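Standwood Puts a Small-Parts Peg Set on Sale, and Asks Buyers to Keep Their Expectations Modest

Plastic pegs for sorting and tabletop play go out to stores in October

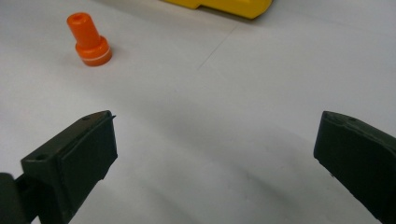

GALLSIDE. Standwood will begin selling a set of plastic pegs and a plain white work surface in October, the company said this morning. The set is meant for kitchen tables, classrooms and anyone who likes putting small things in order. It will be sold under the name Barrera.

Standwood has read a good many announcements for products of this kind, including several of its own, and would like to keep this one short on promises. The pegs are made of plastic. They stand up on a flat table. The company makes no claim that they will raise a child's grades, calm an office or improve anyone's memory.

"I was asked to approve a box that said 'unlocks potential,'" said Theda Hellwig, who runs product at Standwood. "I asked whose potential, and how we would know. The line came off the box."

Barrera comes in two versions. The smaller has 7 pegs and is priced for people who want to try it. The larger has 20 pegs and a lidded tray. Both include the white surface, which has a matte finish so that a ceiling lamp does not throw a hard spot of glare into the middle of the game. Orange is one of the peg colors, and it was picked for the dull reason that it is easy to find on white.

The white surface was argued over for most of the spring. Arnaldo Cunha, who handles materials, wanted gray and still does. White shows pencil, crumbs and tea, and Cunha expects complaints by the second month. The company tested both colors with families in Gallside and found that people spotted a dropped peg sooner on white. The test was small. Standwood would not bet the building on it.

Care is simple. Wipe the surface with a damp cloth and dry it. Do not use scouring powder, which will leave shiny patches on a matte finish, and do not set a hot pan on it. The pegs can be washed by hand in warm water. They have not been tested in a dishwasher, whatever the early flyer said. The flyer has been withdrawn.

The pegs are small parts and the set is not for children under 6. Standwood has been asked whether careful parents might ignore that. They should not.

The company also wishes to correct a trade newsletter that called Barrera "a complete learning system." It has no lesson plan, no app and no certificate. A folded sheet in the box suggests a few things to do, such as sorting by color, setting up a row from memory, or moving one peg at a time until somebody gets bored. A-yeong Ji, who wrote the sheet, cut it from four pages to one after watching people throw the longer version away.

Truvix will distribute the set. Its buyer, Troels Grímsdóttir, took a first order smaller than Standwood had hoped for.

"We have shelves full of educational toys that came back in January," Grímsdóttir said. "This one is cheap, it's plain, and the box is honest. I'll order more when I see it sell."

Replacement pegs will be sold singly, an idea that came from the repair desk and was not popular in accounting. Buyers can return an unused set within 2 months of purchase. The white surface is covered against warping for the same period, but stains are not covered, and Cunha has asked that this be printed in larger type.

Stores that want a sample before ordering should write to Signe Granström at the Standwood office in Gallside. Samples must be sent back. Granström keeps a list.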